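Pesquisar no site
Digite o que procura
Buscar

Como limpar estofados antigos em casa sem manchar o tecido

Estofados com tecido grosso, franja e cordão juntam poeira onde o aspirador comum não chega. O método abaixo serve para sofás, poltronas e chaises de uso diário. Não serve para veludo de seda nem para couro.

Material

- aspirador com escova macia e bico fino
- dois panos brancos de algodão
- pincel de cerdas naturais
- 400 ml de água filtrada
- uma colher de chá de sabão neutro líquido
- borrifador

1. Procure a etiqueta

Costuma ficar debaixo do assento ou na parte de trás. A letra W indica que o tecido aceita água. A letra S pede só solvente, e a letra X, só aspirador. Peça reformada quase nunca tem etiqueta; nesse caso, faça o teste do passo 3 com mais paciência.

2. Aspire a seco

Tire as almofadas e aspire dos dois lados. Passe o bico fino nas costuras e junto ao encosto. Na franja, segure as pontas com a mão e use a potência mínima. O pincel solta o pó preso no cordão e nos entalhes da madeira.

3. Teste a cor

Umedeça a ponta de um pano branco na mistura de água e sabão e pressione por um minuto numa área escondida. Se o pano sair colorido, pare e procure um profissional. Se sair limpo, espere secar e confira se ficou auréola.

4. Limpe por partes

Borrife o pano, nunca o tecido. Trabalhe em áreas pequenas, de costura a costura, sem esfregar. Depois passe o segundo pano, úmido só com água, para retirar o sabão. 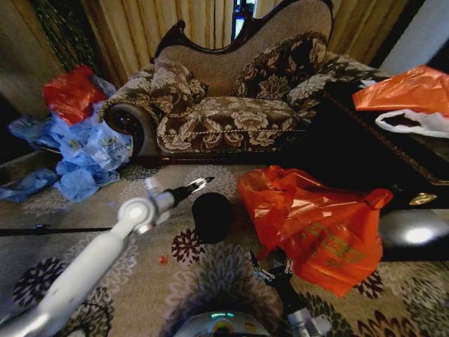

A secagem leva até 305 minutos em dia seco e bem mais em época de chuva. Abra as janelas e deixe as almofadas em pé, viradas na metade do tempo. Secador quente encolhe o forro. Eu costumo começar no domingo cedo e só devolvo as almofadas ao lugar à noite.

5. Cuide da madeira

Pano seco basta na maioria das vezes. Se usar cera, aplique no pano, em pouca quantidade, e proteja o tecido vizinho com uma tira de papelão. Cera no estofado deixa mancha escura difícil de tirar.

Repita a aspiração a cada 15 dias. A limpeza úmida pode ser feita duas vezes por ano.

100 compartilhamentos
3 comentários

Leia também
Como tirar cheiro de mofo de almofadas
Franja desfiada: conserto com agulha e linha
Cera ou óleo na madeira entalhada?
Como lavar cortinas pesadas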